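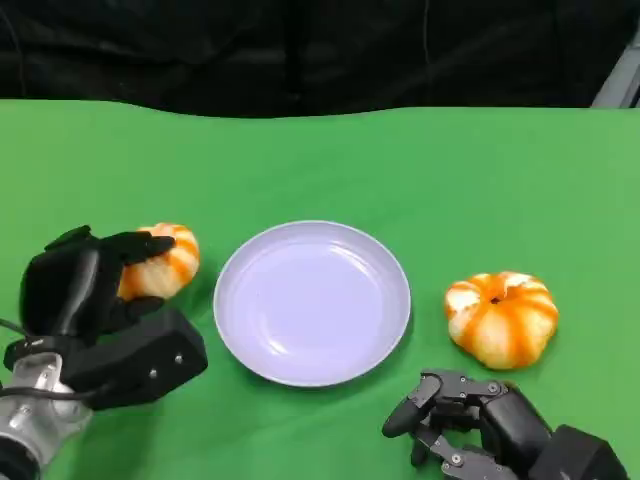 Striped pumpkins and a plate on green cloth

Hi all,

Huguette Brunet wrote:
> Has anyone kept small pumpkins past the new year? Mine from
> the Purberg swap all went soft at the stem by Christmas. I
> had them in the cellar on newspaper. Is it the variety or me?

Not you, Huguette! I'd bet on the cellar. Mine did the same thing until I moved them upstairs — squash want it drier and warmer than potatoes do, and a cellar that suits one will rot the other. I keep mine on the landing shelf now, not touching, and the last batch went 123 days before I gave up waiting and roasted them.

The other thing is the stem. I used to pick them up by it (everybody does) and of course it snaps, and then you've got an open door for mold. Cut them with a good 3 inches left on and carry them from underneath.
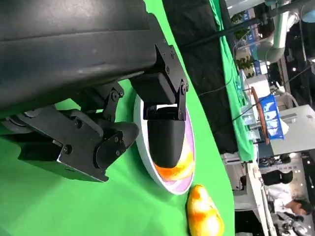
I also leave them outside in the sun for a week or so after cutting, if the weather lets me, and bring them in at night once it's close to freezing. Pärn on the old list used to wipe his down with weak vinegar first. I tried it on six and couldn't tell the difference, but he swore by it.

As for variety, the big blue ones from Zistthorpe keep far better than any of the little ones, so if you have the room, grow a couple of those for eating and keep the minis for show. I've got nearly 600 seeds drying on the windowsill and can't possibly use them all, so send me your address and I'll mail you an envelope.

Is anybody else going to the swap in August?

Ozan Sönmez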